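Lunch corner news from Tarno House

Hello again, dear friends, and thank you for all the kind notes about the soup mornings! April has rather run away from us, but I did want to say a word about sandwiches.

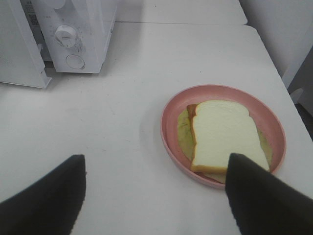
Lụa Châu would love your favourite fillings for our little recipe booklet, and she already has over 30 of them, bless you all.
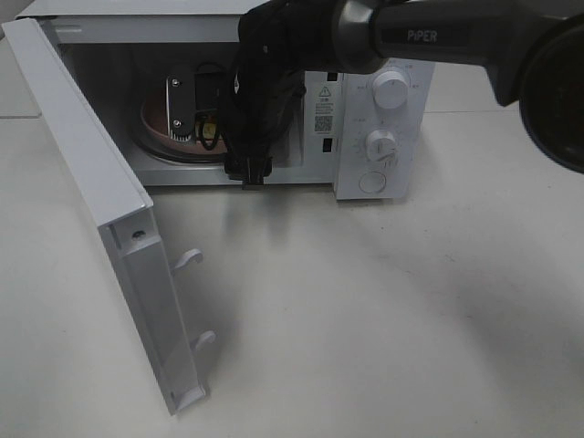 Please do give the microwave turntable a quick wipe when you've finished, and leave the door open a while to air.

Tarno House Newsletter | Contact us: ext. 378 | © Tarno House | Back to top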